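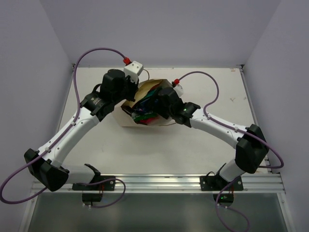
August, late, and I should be in bed.

So the unpacking numbers finally came together today and I want to get them down while I still remember which run was which. Kilian had been rerunning the bag task since before lunch, and when I walked in with my coffee the two arms were both at the paper bag again, the right gripper already reaching in from its side and the left one hovering over the other corner. I've looked at that crumpled bag so much this month that I could draw it from memory. It lies on its side with the top torn open and all the bright stuff and thin wires showing, and I still like it as a test object way more than the plastic bins we used in spring. A bin never changes shape on you!

The thing we wanted to know was pretty simple. If you train the policy on demos where one arm holds and the other arm pulls, does it do better than when the person driving is allowed to do whatever they like? Marlies bet on the free style demos. I bet on hold-and-pull, mostly to be contrary (and there was cake riding on it).

We ended up with 654 demos total, and after Severin threw out the ones where the logging clock had drifted we were down to 459. I grumbled about that for a good week. He was right though, and the curves got a lot cleaner once those were gone. Then 269 test runs, split over both policies, with the bag turned a different way each time according to Damian's sheet.

Hold-and-pull won, and the gap is bigger than I'd guessed. Most of it comes from the wires. When the driver did whatever they wanted, they'd often grab a wire with one arm and yank, and the policy learned to yank too, so the whole bag slid along the table and the second arm closed on air. I watched seven of those back to back this afternoon and groaned at every one. With the holding arm on the paper first, the bag mostly stays where it is.

What bugs me is that we may just be measuring how tidy our drivers are. Konrad drove nearly all the hold-and-pull demos and he's slow and careful with everything, he eats a sandwich like he's defusing it. Marlies brought this up at lunch before I could, and she doesn't even want the cake that badly. So we need Konrad to drive a set of free style ones, and somebody jumpy (me, probably) to do hold-and-pull. If the gap holds up after that I'll believe it.

Other stuff. The Rullham people want a draft of the methods section and I've written two paragraphs, one of which is mostly about how we score a drop. Kilian thinks a part that falls back inside the bag should count as a retry. I'd call it a miss. We went around on that for half an hour and then he went to get his train to Tretham – still not settled.

Need to ask Severin for the cleaned file list tomorrow, and to book the rig for the driver swap. Also buy cake flour, just in case Marlies wants to pay up in ingredients.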